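Vitgate 开放日走了一趟，边走边记，有点乱

周三下午去的Vitgate，在Dunby园区最里头那栋。导航把我带到后门，绕了一大圈，到的时候两点多，前面的介绍已经讲了一半。签到，领胸牌，换鞋套（后来发现不换也行）。先记下来，回头再整理，估计也不会整理了。

前半段是会议室里放PPT，跳过。记几条有用的：他们做的是家务类的示教，就是人带着机器人把活儿干一遍，动作存下来，再拿去训练。目前存了3973段，分类还没分完。任务清单很朴素，收沙发、捡地上的东西、叠布、归位。没有翻跟头，没有跳舞，来看热闹的人中途走了几个。

然后下到示教间。说是示教间，布置得跟休息区差不多，沙发、地毯，灯光也是普通灯光。这一点我喜欢，去年在Steyn看的那家，全是铝型材台子加黑背景布，机器人在上面抓方块抓得飞快，一问换个桌子行不行，不吭声了。

讲解的人说，沙发是最烦的。软，会陷，缝多，布料搭上去跟沙发颜色又接近。两只手要一起进去，高度差一点，布就斜。

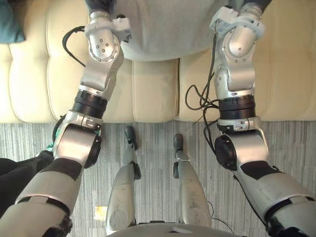

双臂配合处理沙发上的灰色织物，Vitgate示教间

看的时候我一直在想力的问题。操作的人手上到底能不能感觉到夹住了？问了，答复是现在这套基本靠看，力反馈在另一套上试，延迟还压不下来。所以新手都有个毛病，夹得太死，怕掉。老手反而松，送到位就放，动作很短。讲解的人说一条示教好不好，先看犹豫多不多，手悬在半空晃来晃去的那种，录下来机器人也学着晃。这句我记了两遍。

还有个细节，他们每条任务开始前先把话说清楚：拿什么，放哪里，到什么程度算完。比如“把布理好”不算任务，太含糊，得说成“两边拎起，搭到靠背，松手”。我们组以前写任务说明就是前一种写法，难怪十个人教出十个样。

接下来讲靠枕。靠枕看着简单，其实比布还讨厌，鼓的，夹角容易滑，夹中间又夹不进去。掉到地上更麻烦，要弯下去够，够的时候看不见自己夹爪下面是什么。同行有人问为什么不直接用吸盘，答：布面漏气。大家就笑。 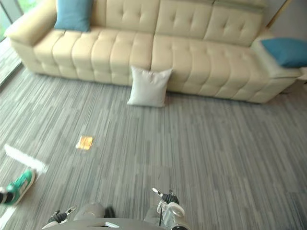

Venurbridge自动化兴趣社 · 参观记录组

接着写。靠枕那一段我问得最多，因为我们社里自己那台也卡在这。他们的做法是先不管拿得漂不漂亮，让操作的人把“靠近”这一段做慢，做稳，夹爪张开的角度提前定好，到跟前不再改。拿起来之后的路线反倒随意。跟我们刚好相反，我们是冲过去再调，调半天。回去要试。

失败的也留。这个我没想到。夹空的、滑掉的、捡第二次才捡起来的，单独放一类，标上从哪一下开始不对。讲解的人说只拿顺利的去训，机器一碰到滑手就傻在那，没见过嘛。但是失败的比列不能高，多少合适还在摸。再追问就说得比较含糊了，可能是不方便讲。

操作员培训要5天。头两天不让录，就练走位和收手。第三天开始录，录了也多半作废。我问有没有人学不会，说有，游戏打得好的不一定上手快，习惯推满摇杆。做过手工活的人往往快一些。（这条纯属他们的经验，没数据，我照抄。）

一班最多录2小时，中间要歇。眼睛累，主要是距离感，盯久了就判断不准夹爪离东西还有多远。有个规矩我觉得好：连着三条不满意就换人，不讨论，不丢脸。我们社里一般是谁都不肯下来，越录越差，最后吵架。

讲到走动。手上的活儿之外，还得让它在屋里挪位置，从一处到另一处，停下来，再伸手。停的位置偏一点，后面全偏。
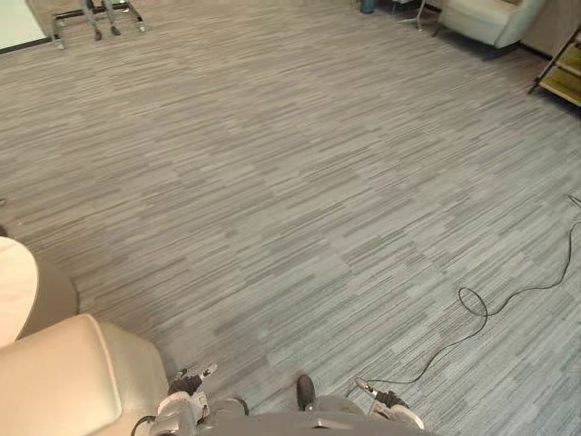

所以他们把“走到位”和“动手”拆成两段来教，中间加一个停顿，操作的人确认了再往下。拆开之后好处是哪段不行重录哪段，坏处是接起来有时候会顿一下，看着像在想事情。我个人觉得顿一下没什么，家里用又不赶时间。同行做产线的那位不同意，说顿一下在他那就是废品。各有各的难处吧。

地上的线也聊到了。机器人过线，轮子的怕卷，腿的怕绊，手去够东西的时候又怕挂到。有人建议录之前先收干净，讲解的人说真到人家家里谁给你收，所以有些任务就带着线录，有些不带，任务说明里写明白。这个思路我同意一半。带着线录可以，但得有人盯着急停，他们说有，按钮一直在手边。

体验环节，报名19个人，轮到我的时候只剩几分钟了。遥控，任务是把夹爪送到一个指定的位置上方，停住，合上，再退回来。听着像小孩玩的，上手就懵了。左右手要分开想，我一动右手左手也跟着歪。深度完全没概念，以为到了，差得远。第二次好点，能停住了，合的时候又抖。讲解的人很客气，说大家都这样。

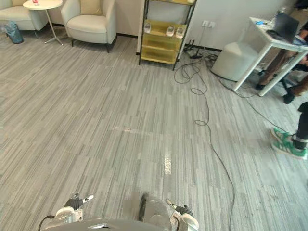
抖是正常的，我第一次试也抖，Steyn那边有人教过我一招：胳膊肘贴住身体，只动小臂，眼睛别盯夹爪，盯目标。还有就是别憋气。你们社要是下次还去，让新人先空手比划几遍再上机，能省不少时间。另外想问一句，他们失败数据那个标法，是人工一条条看的吗？

回楼上这位：是人工看的，两个人各看一遍，对不上的再碰。慢是真慢。贴胳膊肘这招收下了，周三要是早知道就好了。

剩下的零碎：
示教数据不对外，别问了，我问过了。
任务说明的模版可以要，留邮箱，说这个月发。还没收到。
茶歇的饼干不错。
下次开放日说是在九月，名额更少，想去的在社里群里接龙，别私聊我，我记不住。
从后门进也行，保安会给你指路，前门那边在修，要绕。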